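Flollilero: notes on a small collection about drying racks and the dishes that go in them

Welcome, and thank you for stopping by. If you have landed on this page from the Bundbridge listing, you are in the right place, and if you got here by searching for something to do with plates, you may well be in the right place too. Flollilero is a collection of short recordings and stills about one very ordinary corner of the kitchen, the spot beside the sink where washed dishes wait until somebody has the energy to put them away.

Version notes

This is the second release. The first one had only plates and bowls in it, and several kind people wrote to say that their own racks were mostly full of lids and odd plastic tubs, which was a fair point. The new release adds lids, tubs, mugs and a fair amount of cutlery. A few file names changed along the way (sorry!), and the old names are listed in renamed.txt so that you can match them up without too much grumbling.

What you get

There are 3,000 short clips and 300 stills. The clips are sorted into 83 sessions, and each session has its own folder with a plain text note saying which dishes were used and in what order they were supposed to go in. I say supposed to because the order in the note is the plan, and the order in the clip is sometimes a little different. Where I caught the difference I wrote it down in changes.txt, and where I didn't, please trust the clip over the note.

The folders are called load, unload, sort and rest. Load is dishes going into a rack, unload is dishes coming out and being stacked, and sort is anything where pieces already in the rack get moved around to make room. Rest holds the stills of racks and counters between loads, and people tend to skip it, but I am fond of it and I would ask you to give it a look before you decide you don't need it.

The dishes

Most of the everyday plates and bowls are from Butari, bought as one big mixed set and then added to whenever something chipped. The heavier mugs are from Lazarević. Those mugs have wide handles that like to catch on their neighbors, and if you are working on anything to do with spacing you will get to know them very well. Chipped pieces stayed in use as long as they had no sharp edges. A kitchen where every plate is perfect didn't seem like much of a kitchen to me.

How a load is laid out

Plates stand on edge and all face the same way. Bowls lean forward and never sit flat, where they would only collect a puddle. Mugs go upside down at whichever end is free, and cutlery comes last. That is simply how I was taught to do it at home, and I know there are households that put the mugs in first and would defend it warmly. A handful of sessions follow the mugs-first way, and you can find them by looking for the word mugsfirst in the session note.

A word on racks, too. The open kind, with slats at the sides and rods along the bottom, is what I would choose for my own kitchen, mainly for how easy it is to lift and rinse. What it asks in return is some care with small things. 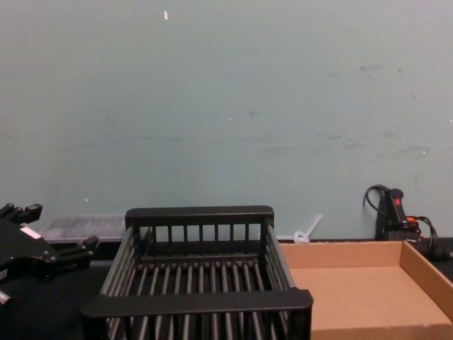 Teaspoons are the worst for this, with the thin lids from the smallest tubs coming a close second. If a spoon slips down between the rods during a clip, the session note says "dropped through" and the clip stays in. I thought for a long while about taking those out and decided they were some of the most useful ones — anybody who has washed up after a big supper knows that the spoons go wherever they please.

Known gaps

Glassware is thin on the ground, and there are no wine glasses at all. Pots and pans are missing too, apart from one small saucepan that turns up in 15 clips in the sort folder. The cutlery labels say fork, knife or spoon and go no further, so a soup spoon and a teaspoon share a label. I would like to fix that in the next release, if the evenings allow.

Labels for wet and dry were filled in by hand during each session. Please don't try to check them against the stills, where a rinsed plate and a shiny dry one can look very much alike.

Using it and writing in

You are welcome to use Flollilero for teaching, study or your own tinkering. Please keep this README with the files if you pass them along, and mention the name somewhere in your write-up. Corrections go through the comments box on the Bundbridge page. I usually sit down with those on a Tuesday, with a cup of tea, and it helps a great deal if you include the session folder and the clip name. Suggestions for dishes to add are welcome in the same place.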